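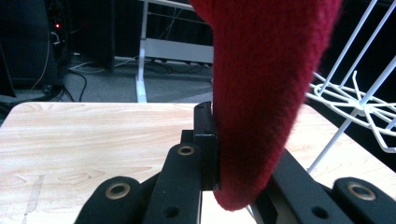

Red knit hanging over the light wood-grain tabletop.

January 2025
Posted by Selvaraj Amarasinghe

Dye notebook, madder again. I've finally sat down to write up the Mollovton wool before I forget what I did to it, which is how I lost the whole of the last batch (sorry, Eyvindur, I know you asked for the notes twice).

So – the fleece is the coarse one from Mollovton, spun a bit thick, 172 grams once it was dry. I scoured it in the big pan and it still came out greasy at the tips, so it went in again with more soap flakes and a longer soak. Second rinse ran nearly clear. I'd have liked a third but the hot tap was sulking and I wanted the mordant on before tea.

Alum as usual, with a pinch of cream of tartar. I left the skeins in overnight and they felt slightly sticky in the morning, so I may have been heavy-handed. Must weigh it properly next time and stop trusting the old spoon!

The madder is the last of the bag from Moulin, chopped roots, soaked for two days in a bucket with a plate on top. I brought it up very slowly and tried to keep it well under a simmer, as it goes brown on me if I get impatient. The first four skeins came out a good brick red. The fifth went in late, when I'd topped up the pan with tap water, and it's noticeably bluer and deeper, nearly a wine colour. Our water here is hard enough to stand a spoon up in, so I suppose that's the chalk at work. I like the fifth one best, annoyingly, and I've no idea how much water I added. A jugful? A large jugful.

Exhaust bath gave a nice soft coral on the scraps of Cotent yarn, and after that a sort of tired peach that I'll probably overdye with onion skins.

Eyvindur Þorgeirsson came by while the skeins were dripping and thinks I should try a chalk addition on purpose, a little at a time, with a sample pulled out at each stage. He's right. He also thinks the bucket smells, and he's right about that too.

To do: cut lengths for the light test and tape them in the south window, half covered with card, and leave them until March. Rub test on white cotton. Order more root – the Flenen lot was cheaper but full of grit, so not that one. Label the skeins. Find the lid of the big pan.

Recent entries
Walnut hulls, second attempt
Why the Flenen madder went gritty
Onion skins on Cotent yarn
Scouring greasy fleece
Weld and a very dull green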